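Nura Flower Orders

README for the order and delivery tables

Nura is a set of plain tables describing flower orders taken by independent florists that use the Tulteso till software. It covers what was ordered, when it was promised, when it left the shop and whether the customer got in touch afterwards. The tables are kept by Huiling Yin. Ulla Hirvonen wrote the cleaning scripts and looks after the list of stem names.

What is in the folder

orders.csv: one row per order, 3,299 rows
lines.csv: one row per item on an order
stems.csv: the stem list, 168 entries
shops.csv: one row per shop, 32 rows
complaints.csv: one row per complaint or query, linked to an order
changes.txt: notes on each release

All files are UTF-8 with commas as separators. Text fields that contain a comma are in double quotes. Empty cells mean the value was not recorded. They do not mean zero.

Columns in orders.csv

order_id: a number with no meaning outside this set
shop_id: matches shops.csv
taken_at: time the order was entered, local time, 24-hour clock
channel: counter, phone, web or relay
occasion: birthday, sympathy, wedding, new baby, thank you, other, or empty
promised_by: latest delivery time given to the customer
left_shop_at: time the driver scanned the order out
delivered_at: time of handover, or of being left in a safe place
price_band: 1 to 6, lowest to highest
substituted: yes if any stem was swapped for another

Prices are given as bands at the shops' request. The band limits are the same for all shops and are listed at the top of changes.txt. Delivery charges are left out of the band.

Same-day orders

An order counts as same-day if promised_by falls on the day of taken_at. Of all orders, 1,526 are same-day. Most shops stop taking them at 1 pm, but the cut-off is set by each shop and is given in shops.csv as cutoff_time. Some orders were taken after the cut-off. Staff can override it at the counter, and those rows have been left as they are.

Relay orders come in from another florist and often carry a taken_at that is later than the real one. If you are working on lead times, filter out channel = relay first.

Stem names

Shops type stem names freely, so the raw lines had a lot of spellings for the same thing. They were matched to stems.csv in two passes. The first pass used Qiu, a small name-matching script that handles plurals, missing spaces and common misspellings. The second pass was done by hand. Colour is kept in its own column where the shop gave one.

"Foliage" and "greens" are stored as a single entry, mixed foliage. Eucalyptus, ruscus and pistache have their own entries, and are used only when the shop named them. Spray roses are separate from roses. Gypsophila covers everything typed as gyp, gyps or baby's breath. 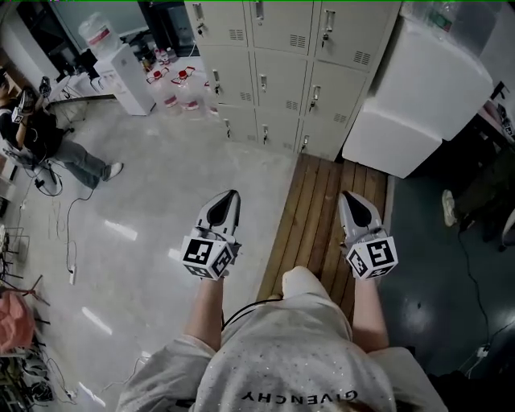 How the data was collected

Orders were exported from the till each night at 11.30 pm and sent to a shared store. Shops signed up for the collection in writing and could withhold single orders. Funeral orders with a named tribute were withheld by almost all of them, so sympathy work is under-represented, and large letter tributes hardly appear.

Customer names, addresses, card messages and phone numbers were removed before export. Postcodes were cut to the first half. Where a shop had very few deliveries to an area, the area was changed to "other".

Known problems

Shop 14 changed scanners in February and has no left_shop_at for part of that month.

Valentine's orders are often entered in batches the night before, which gives several orders the same taken_at.

Two shops record a swap of colour as a substitution. The rest only record a swap of stem.

Wedding orders have one delivered_at even when the flowers went to more than one place.

Complaints made in person at the counter are probably missing in part.

Suitable uses

The set has been used at Usturico for planning van rounds and for estimating how many stems to buy ahead of busy days. It should also do for teaching, as the tables are small and join cleanly. It is not suitable for comparing prices between shops, or for judging the work of any one shop.

Terms and corrections

You may use and share the tables for research and teaching if you name the source as Nura Flower Orders, Tulteso. Please do not try to work out which shop is which. Send corrections to Huiling Yin with the order_id and the column name. Stem list corrections go to Ulla Hirvonen and are added at the next release.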